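Teaching Homer to Clear a Table
Team report, spring project course

12 shares | 3 comments

So this is the write-up for our semester project, and I'm going to tell it mostly in the order it happened, which means the embarrassing parts come first. There were two of us on it, me and Évan Lecomte, with Gaëtan Tanguy as our lab supervisor. Homer is what we call the robot. He had the name before we got there and I never found out why.

The assignment was to pick a household chore and get a humanoid to do some useful piece of it. Évan wanted folding laundry. I wanted anything but folding laundry (two teams tried it last year and I saw their final demos). We settled on clearing a table: pick up the small stuff, put it in a bin, leave the table bare. Sounds easy! It took us until May to do it even halfway well.

How we set it up

Homer learns from demonstrations. One of us drives his arms from the teleop station, we record the whole thing, and then the policy trains on the recordings. Gaëtan told us to plan on 500 episodes before we'd see anything worth looking at, and we laughed, because at that point we figured a hundred would be plenty. We ended the semester with 900 and I still wish we'd had more.

The first three weeks went into things that had nothing to do with learning. The right wrist cable kept snagging whenever the elbow bent past a certain point, so we rerouted it twice. Then the two clocks on the recording machine drifted apart and we had to throw out 287 episodes where the video and the joint data didn't line up. That was a bad Thursday. Évan went and got fries and we didn't talk for a while.

After that we wrote a little checker script, which I named Zovberg, that looks at every episode as it's saved and yells if the timestamps are off. It's maybe the least exciting code in the project and it's the part I'd keep if I had to delete everything else.

Picking the objects

We wanted stuff that felt like it came off somebody's real desk. Évan brought in a bag of junk from his apartment, I raided my own room, and we mixed it up every session so Homer couldn't just memorize where things were. Drinks bottles, a cup, little boxes, soft toys, things in plastic bags. The rule was that each session had to have something soft, something upright that could tip over, and something flat.

The flat things were the worst by a mile. A bottle gives you plenty to wrap your fingers around, but a small box lying down barely sticks up at all, and Homer's fingers kept landing on top of it and just sort of pressing. What finally helped was coming in low with the palm down and getting the thumb alongside the box before closing the fingers. I must have practiced that move for two straight afternoons before I could do it smoothly from the station.

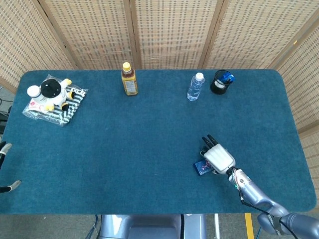
What the training looked like

We trained on the lab machine overnight, using a policy setup we borrowed from the Skesari codebase and then hacked up a lot. Our first real run was 2000 steps, mostly to see if anything would crash, and Homer came out of it able to wave his hand over the table in a very confident way without touching a thing. I have a video of this and I will treasure it forever.

Longer runs got better fast, at least on bottles. By the middle of April he could go for an upright bottle and get it most of the time, even when we moved it between tries. Boxes were slower. The model seemed to average together my way of grabbing and Évan's way, and the result was a hand that hovered between the two and then closed on air. Once we noticed that, we agreed on one style (mine, I won the argument) and re-recorded a big chunk of the box episodes. That did more for us than any setting we changed in the training.

The blue tabletop fabric turned out to matter too. It's a bit fuzzy, so boxes don't slide away when a finger bumps them, and that was great for us right up until we tried a bare table in the next room. Everything skated. We didn't have time to fix this, so our results are for the fabric table only, and I want that to be clear in the report.

Things that still don't work

Bags are a mess. The plastic shifts around and catches the light, and Homer often goes for a corner that has nothing in it. Soft toys are hit or miss depending on which way they're facing. He also has no idea what to do when two objects are touching, so he usually grabs at both and ends up with neither.

And the left hand hardly does anything. We recorded nearly all our demos right-handed, because we're both right-handed and didn't think about it, and the policy learned exactly that. Gaëtan pointed this out in his comments on our draft and he's correct, it's a real hole in the data.

What I'd tell the next team

Agree on how you're going to grab things before you record anything. Write your own Zovberg in week one. Tape down your cables. Read the Hsieh notes in the lab folder, all of them, even the long one on calibration, because we skipped it and then spent four days rediscovering what was on page two. Take turns driving, too, your shoulders will thank you.

Évan is staying on through July to work on the left arm, and I've promised to come in and drive when he needs a second person. The recordings and the checker script are in the team folder, and the hand-drawn wiring sketch is taped inside the cabinet door. Please don't take it down, it's the only copy.

12 shares | 3 comments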